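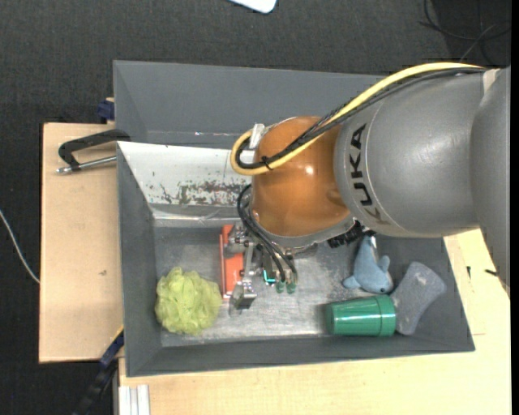

The shallow totes are easy, one of the sorters on the early shift told us, and it is the deep bins with a few things left on the floor of them that eat up the morning. Most of the work described in this notice concerns those bins.

Posted in April by Gandico Staffing Desk

Bin Sorter, Mixed Goods — Skundside site
Reference 1648

Gandico is hiring bin sorters for its mixed goods room at Skundside. Mixed goods are small items that reach us without a usable place in stock: opened packs, returns separated from their paperwork, overruns, and single pieces left behind when a larger lot was closed. They are gathered in deep bins. A sorter empties each bin, identifies what was in it, checks the condition of every item, and repacks the contents so that they can be put back in stock or written off.

The positions are permanent and full time. Applicants with no warehouse background will be considered. A record of accurate work in any setting is more useful to us than time spent in a similar room.

The work

Bins are staged by lot before the shift starts. The sorter takes the next bin in the queue, reads the lot card, and compares the card with the contents before anything is lifted out. If the card is missing, the bin goes to the hold area and a new card is requested. Sorters do not write their own lot cards.

Contents are removed one item at a time and placed on the work surface. Items of the same kind are grouped, and each group is then checked against the reference sheet for that lot. The sheet gives the item code, the accepted variants, and the type of inner pack. Where an item matches a code but differs from the sheet in size, finish, or labeling, it is recorded as a variant and set apart. Where it matches nothing, it is recorded as unidentified. We would prefer an honest unidentified entry to a guess, and the error rate is calculated accordingly: a wrong code counts against the sorter, an unidentified item does not.

Condition is recorded in one of the following grades:

A — as new, may be repacked and returned to stock
B — usable, outer pack missing or damaged
C — worn or marked, held for review
W — write off

Grade C is used more often than it should be. New sorters tend to place doubtful items there to keep the line moving, and the review shelf fills up. During training you will be shown reference samples for each grade, and you are expected to return to them when in doubt.

After grading, items are packed into inner boxes by code and grade. Heavy pieces go at the bottom. Items with exposed edges are wrapped. Boxes are closed, labeled on the short side, and placed on the outgoing rack with the label facing the aisle. The lot card is then signed and dropped in the tray at the end of the rack.

An emptied bin is checked before it is released. Small pieces lodge in the corners and against the lower part of the walls, and a bin that goes back into circulation with something in it will contaminate the next lot. Scuffs and scratches on the inside are normal wear and need not be reported. Cracks, splits, and bent rims are to be reported, and the bin is tagged and taken out of use.

Handling deep bins

The bins have tall, sloping sides, and the last few items on the floor of a bin are the least comfortable to reach. Sorters work with the bin on a tilt stand. The stand is set by the sorter at the start of the shift and adjusted as needed during it. Leaning over the rim of a bin with both feet off the floor is not permitted under any conditions. Reaching tongs are kept at every station. Some sorters use them all day and others never do.

Bins are never tipped out. This rule has been in place since the room opened, and it applies to bins that look nearly empty.

A full bin is moved by cart. An empty one may be carried by hand over a short distance, or nested with others of the same type and moved as a stack. The nesting limit is painted on the wall beside the wash station.

Surfaces

Work surfaces are wiped down between lots. Metal items are set on a mat. Tape, markers, and knives are kept in the tool rail and not on the surface itself, where they have been packed into outgoing boxes more than once. A knife found in an inner box stops the whole rack until every box on it has been opened and checked.

Food and drink are kept out of the room. Water in a closed bottle is allowed on the shelf by the door.

Hours

There are 2 shifts. The early shift begins at 7 a.m. and the late shift begins when it ends. The rota is fixed, so an applicant hired for one shift will not be moved to the other without agreement. Please state your preference in the application. If you have no preference, say so, as this will often bring your start date forward.

Each shift includes a paid meal break and a short break in either half. The room closes for stock reconciliation on the last Monday of the month. Sorters are paid for that day and help with the shelf audit.

Pay and terms

Pay follows Grade 2 of the Gandico site scale, which is sent to every applicant with the confirmation of receipt. The late shift carries a supplement. There is no piece rate. Lots differ too much for one to be fair, and the bins that take longest are usually the ones where careful work matters most.

Gloves, safety shoes, and eye protection are supplied. Sorters who wear prescription lenses may order fitted eye protection through the site office after the trial period. Work clothing is the employee's own and should be free of loose cords and open chest pockets.

What we ask for

You should be able to:

— stand for most of a shift, with use of a stool where the task allows
— lift and turn small items with both hands, or with an agreed adaptation
— read a printed reference sheet and enter codes without transposing digits
— tell similar items apart by thread, length, finish, or molding
— stop and ask when a lot does not match its card

Good color vision is useful for some lots but is not required. Lots that depend on color are marked and can be assigned to another station.

Experience with Tokmont label software is welcome. It takes a short time to learn and is covered in training, so please do not hold back an application on that account.

Training

Training starts with single-code lots, moves on to lots with known variants, and ends with open lots, where the contents have not been listed in advance. You will work beside an experienced sorter throughout. The final check is a prepared bin of 78 items containing planted variants and damaged pieces. You sort it at your own pace. The check may be repeated, and most people repeat it.

The reference sheets were drawn up with Robles, the firm that supplies our inner packs, and use its pack names. These names are not obvious. A "half flat," for instance, is taller than a flat. A table of pack names is posted at each station and may be consulted during the check.

How to apply

Applications are made on paper or through the form at the Skundside site office. Quote reference 1648. Include your contact details, your shift preference, and a short account of work you have done that depended on accuracy. This may be paid or unpaid, and kitchen inventory, sewing, library shelving, and parts counters are all relevant. A formal resume is accepted but not needed. Please do not send copies of certificates at this stage.

Applicants who meet the requirements will be invited to a site visit, which includes a tour of the mixed goods room and a brief trial at a sorting station. The trial is paid. Wear flat closed shoes.

Requests for adjustments to the visit, the trial, or the station can be made to the site office at any point and are not seen by the people who score the trial.

Comments

quietshelf
Is the tilt stand adjustable for a seated person? I can sort all day but not standing.

Gandico Staffing Desk
The stand lowers to seated height. Please note it in your application so that the right station is free for your visit.

partscounter_retired
I ran a parts counter for years and would say grade C is where all such systems go wrong. Ours had a rule that anything put there needed a written reason. The pile shrank within a month. I would also like to know whether part-time hours are being considered.

Gandico Staffing Desk
Not under this reference. A part-time notice may follow, and we will post it on this page if it does.

M.
The form would not accept my application without a resume attached, although the notice says one is not needed.

Gandico Staffing Desk
This has been corrected. If your form was rejected, please submit it again or leave a paper copy at the site office.

latebus
Does the late shift finish before the last bus from Skundside?

Gandico Staffing Desk
Yes, on weekdays. The stop is across from the main gate.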